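Mesano Plug-In Energy Meter: Review
April 6, 2018

The Mesano is a pass-through meter. It goes between a wall outlet and an appliance, and it reports voltage, current, real power, power factor and accumulated energy. I bought it to replace an older Zavuria unit whose display had faded to the point where the decimal was a guess.

Construction

The housing is matte gray plastic in two halves, held by screws at the back. The seam is even and there is no flex when the plug is pushed home. The receptacle grips firmly enough that a heavy cord does not sag out of it. My one complaint on the mechanical side is width. The body covers the lower outlet of a standard duplex unless the meter is in the bottom position, and even then a bulky adapter in the top outlet will foul the case. A short extension cord solves this, but the manual advises against one and does not say why.

Display and controls

The screen is a backlit LCD with large digits and small units. It is legible straight on and poor from above, which is how anyone standing next to a baseboard outlet will look at it. The backlight stays on for 8 seconds after a key press and the delay cannot be changed.

There are two keys, Mode and Set. Mode steps through the screens in one direction only, so overshooting means going all the way through again. Holding Set clears the energy total without asking for confirmation. I lost a week of freezer data that way, and I now keep a strip of tape over the key.

Accuracy

I compared the Mesano against a bench meter that was calibrated last August. With a 100 watt incandescent bulb as the load, the two agreed to within the last digit on the Mesano's display. Motor loads were also good. The refrigerator compressor produced a slightly low power factor reading at startup that settled once the motor was running.

Small loads are another matter. Below roughly 5 watts the reading wanders, and under 2 watts it drops to zero and the energy counter stops. For phone chargers and the standby draw of a television, the meter is not useful. The old Zavuria had the same limitation at a higher threshold, so this is an improvement, though the packaging mentions "standby power" on the front panel and I think that is generous.

Memory

The energy total survives a power cut. The elapsed time counter does too, but it does not advance while power is out, and the average cost screen is computed from that counter. After an outage the cost per day will be too high. The manual does not mention this. Log the start time on paper.

Alternatives

The Yensuk meter costs less and has a screen on a cable, which fixes the viewing angle and the blocked outlet together. Its refresh is slow and it has no power factor reading. The Nosenier adds wireless logging through a phone app. I used one briefly and found the app dropped its connection whenever the phone locked – acceptable for spot checks, poor for anything overnight.
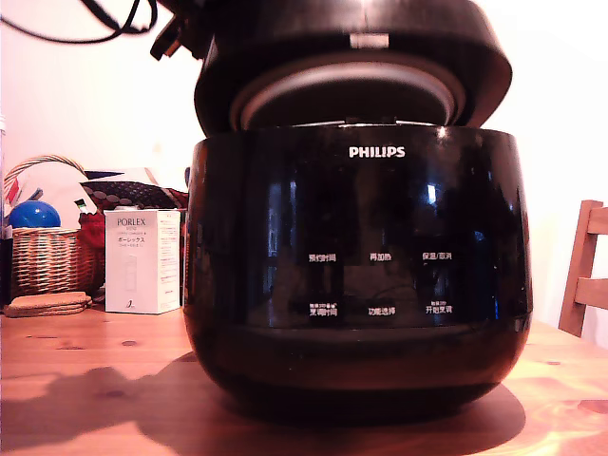 Long-term totals are what the Mesano does best, and appliances that cycle are the reason to own one. An instantaneous wattage figure says little about a load that switches its heater on and off by thermostat. Run such a load for a full day and read the kilowatt-hours. Note the operating mode along with the total, using whatever is printed on the appliance so the entry can be matched later. For the Philips rice cooker, I copy the panel text as it stands: 再加热 for reheat, 保温/取消 for keep warm/cancel. Cooking and keep-warm periods should be logged as separate runs, with the total cleared between them. The meter has a single accumulator and no way to mark an interval, so a mixed run cannot be split afterward. A second accumulator would be worth more to me than the cost screen. I would buy the Mesano again for kitchen and laundry loads, and I would skip it for electronics.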